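The Long Way to an Inspector's License

A trainee home inspector in Skakalitz spends her days under floors and her evenings on coursework

June 3, 2021

The crawl space under the house on Wotik Street is entered through a hatch in the hall closet. Azra Đorđević moves a vacuum cleaner and a pair of boots out of the way, lifts the hatch, and lies down on the carpet to look before she goes in. She checks for standing water first, then for wiring that hangs low enough to touch.

"I was told to do that on my first day," she says. "I would have done it anyway."

Đorđević is a trainee at Spahić Inspections, a small firm that looks at houses for people who are about to buy them. She has been there a little over a year. Before that she worked the front desk of a property management office, where she took calls from tenants about leaks and furnaces and wrote up work orders. She got good at guessing what was wrong from what people told her on the phone, and she wanted to see whether she was right.

The firm's owner agreed to take her on as long as she paid for the classroom part herself. She does the course at night through Jilteck, an online school, and logs in after dinner. The lessons come in blocks: roofing, exterior, structure, heating and cooling, plumbing, electrical, interior, and then a long one on report writing and ethics. At the end of each block is a test of 70 questions. She has to pass one before the next will open.

Electrical took her two tries. She had read the chapter on grounding three times and still mixed up two of the terms. After the first attempt, the lead inspector at Spahić took the cover off the panel in the firm's own back hallway and had her name everything in it out loud. She passed the following week.

The Wotik Street house is a one-story with an attached garage, 1,622 square feet by the listing. The buyers are a couple moving from an apartment across town. They arrive halfway through the inspection, which is how the firm likes it. By then the inspectors have a fair idea of what they will say, and there is still time to walk people past the trouble spots.

There are a few. The gutter along the back has pulled away from the fascia. The bathroom fan runs but vents into the attic. One of the receptacles in the garage should be protected against ground faults and isn't. Under the house, Đorđević finds that somebody has notched a floor joist to make room for a drain pipe, and the notch is deeper than it ought to be. She takes photos of it from both sides with a tape measure held against the wood.

"You don't say the floor is going to fall in, because you don't know that," she says later in the truck, typing. "You say what was cut, where it is, and who should look at it next."

In her case the wording has to be approved. A trainee can gather findings and draft them, but the lead inspector signs the report and answers for it. He reads every line. On her early drafts he crossed out most of the adjectives. He also crossed out "appears to be functioning normally," a phrase she had picked up from sample reports, and wrote in the margin that she had either turned it on or she hadn't.

The buyers will get the report the next morning. What they do with it is up to them and their agent. Some ask the seller for repairs, some ask for money off, and a few walk away. Inspectors try to stay out of that part. The question they hear most often is whether the person asking should buy the house, and the answer at Spahić is always that it isn't something an inspector can tell them.

Đorđević says that was hard to get used to. At her old job, people called because they wanted a decision. Here she has stood in kitchens with first-time buyers who were close to tears over a water heater, and all she could do was explain how old it was and what the drip at the valve meant.

The trade has a reputation as one you enter late. Many of the people in it were carpenters or electricians first and came to inspecting when their knees gave out. That background helps with the eye for bad work. It doesn't always help with the report, and the owner of Spahić says he has let go of skilled builders who could not or would not write things down. He hired Đorđević partly on the strength of her old work orders. She brought a folder of them to the interview with the names blacked out.

She keeps a notebook of her own mistakes, in pencil. One page is about a skylight she took for cracked that was only dirty. Another is about a ladder set on wet leaves. The longest entry covers a house where she spent so much time on the attic that she had to rush the basement, and the lead inspector found a disconnected dryer duct she had walked right past.

Costs add up for a trainee. Besides tuition she has bought a moisture meter, a good flashlight, two pairs of coveralls, a respirator, and a folding ladder that fits in a hatchback. She set aside $2,000 for all of it and has gone over. The firm pays her by the hour for field days, and nothing for study.

If the last two blocks go well, she will sit for the licensing exam in July. After that she'll still ride along for a while, though her name will be the one at the bottom of the page. She would like to do older houses, the ones with additions on top of additions, where you have to work out what was built when.

At Wotik Street she puts the boots and the vacuum back in the closet in the order she found them. She wipes the hatch cover with a rag. Then she goes out to the driveway, where the lead inspector is already on the roof ladder, and holds it steady while he comes down.

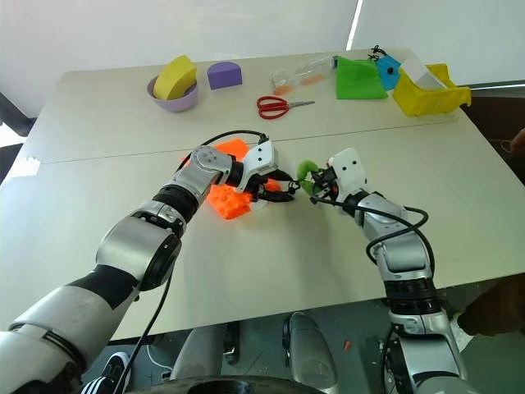
WORK & LICENSING

Buyers who plan to attend an inspection should ask in advance what time to come and wear shoes they don't mind getting dirty. Sellers can help by clearing the way to the electrical panel, the attic hatch, and the crawl space, and by leaving the pilot lights on.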